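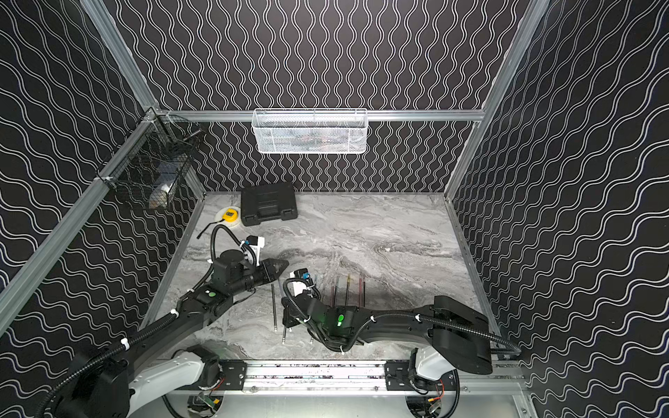
Clodadora cell

The Clodadora cell is a two-armed robot workstation used for tabletop handling tasks such as picking up, passing and sorting thin objects. It was built at the Brultcombe workshop of Plundia, a small automation firm, and is best known for the cable fault of July 2025, often called the Brultcombe snag. Nobody was hurt, but the fault has become a favourite case among people who build and look after small robot cells, and it is a wonderfully clear lesson in how a soft, harmless-looking part can stop a machine in its tracks.

Layout

Both arms are bolted to a single aluminium rail along the near edge of the work surface, so that they share the same patch of floor. Each carries a camera at the wrist and a black gripper at the end. Power and signal lines travel along the outside of the arms in black corrugated hose, held on with white cable ties. A green light on each forearm glows during normal running.

The floor has a marbled grey and white pattern, and the side and back walls are covered in black panels with wavy white lines. Wire mesh baskets hang from the enclosure to keep small items off the floor. The usual test pieces are slim rods and coloured sticks, which are a lovely challenge for a gripper: they roll, they lie close together, and there is very little to get hold of.

The fault

The cell had completed 853 picks in a long unattended run when the left arm slowed during a reach across the floor, then stopped short of its target. The controller reported a position error at the wrist. A restart cleared the message, and the arm carried on for 30 picks before stopping again in the same posture.

Suspicion first fell on the wrist motor, which was swapped for a spare. The new motor gave the same error. Rajitha Cassim, then the workshop's test engineer, moved the arm through the reach by hand with the power off and felt it tighten near the end of its travel. One of the cable ties had crept along the hose, taking up the slack that the wrist needed in order to turn. With each reach the cable was being pulled a little harder, until the motor could no longer hold its place against it.

The really interesting part came when the hose was opened. The outer covering was sound, but 2 of the conductors inside had begun to break where they bent most sharply. Had the run gone on, the wrist camera would probably have dropped out first, leaving the arm to move on an old picture of the floor.

Safety review

Vass, the consultancy that reviewed the fault, treated it as a near miss. Its report pointed out that the controller had allowed a restart after a position error without asking anyone to look at the arm. It also noted that the two arms work in overlapping space, so an arm that halts unexpectedly can become an obstacle to the other. At the time, the right arm paused only if its own planned path was blocked at the start of a move.

The report was warmly received at Plundia, where several of its suggestions were in place before the final version arrived.

Changes

The ties nearest the wrist were replaced with clamps fixed to the arm, and a painted mark on the hose now shows at a glance whether it has shifted. Either arm stopping for an error now stops both. A second position error at the same joint locks the cell until someone has inspected it and signed it off.

Cable checks are made every 200 picks during test runs. The check is simple: power off, move each wrist to both ends of its travel, feel for drag, and look at every fixing along the hose.

Cassim later wrote up the search for the fault in the workshop's newsletter, including a cheerful account of the perfectly good motor that was taken out first. That motor was refitted the following March and is still in the left arm.

See also

Cable management
Position error
Shared workspace (robotics)
Strain relief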